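Kavthorpe Minyan Times

A plain-text list of weekday and holiday prayer services in Kavthorpe, Kandbridge and the towns between them. One row is one service at one congregation. The list was started so that people saying Kaddish could find a group of ten without making a string of phone calls.

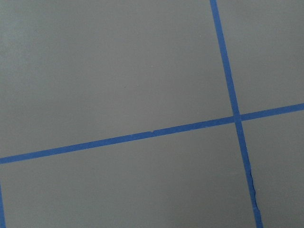 Blue tape on the work surface.

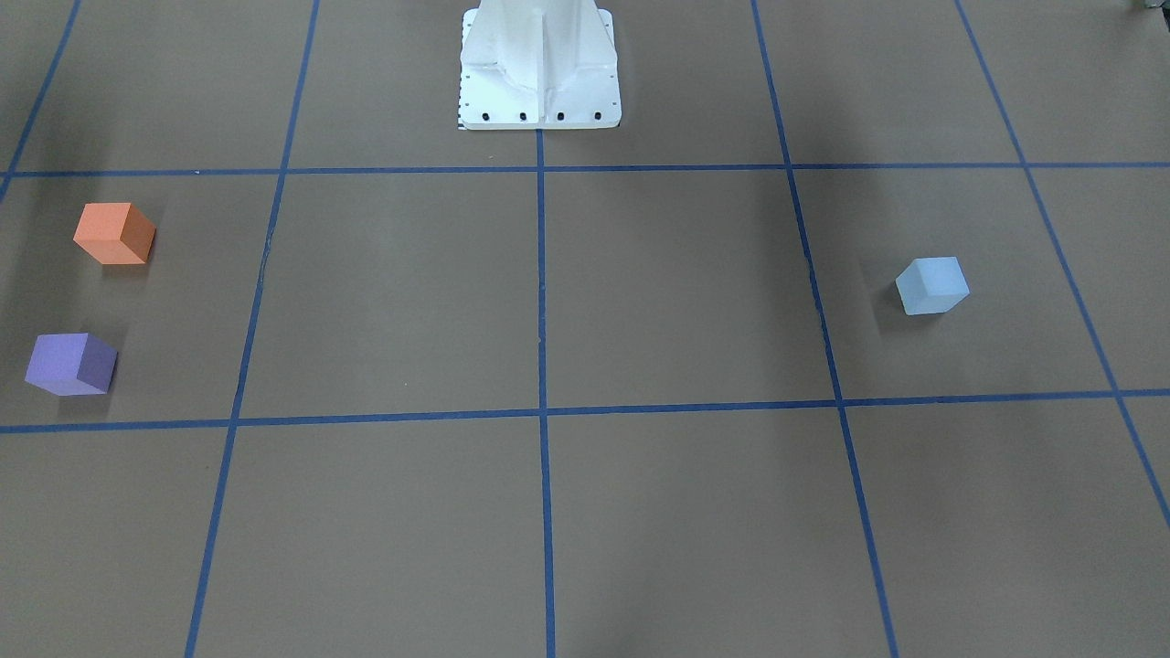

What is in it

The file services.csv has 1,788 rows from 27 congregations. Of these, 1,589 have a start time confirmed by the congregation. The rest were copied from printed bulletins and are marked "bulletin" in the source column.

Columns: congregation, town, service (shacharit, mincha, maariv), start_time, season, source, notes.

Start times are local and use the 24-hour clock. Where a service is set by sunset, start_time is blank and the offset in minutes is in notes. Please don't fill these in by hand.

Spelling

Congregations spell the service names in different ways. We kept one spelling for each and put the congregation's own version in spellings.csv, which has 946 entries. The Hsieh Street congregation lists its afternoon and evening services as one, so it has a single row with both names.

Known problems

Summer times for Kandbridge are incomplete. Two congregations merged in January and still appear separately. The Drurkix export drops accents from names, so check those against the original file.

Corrections

Send them to Vija Baranauskienė, who maintains the list. Include the congregation name and the row number. Changes to holiday services need at least a week.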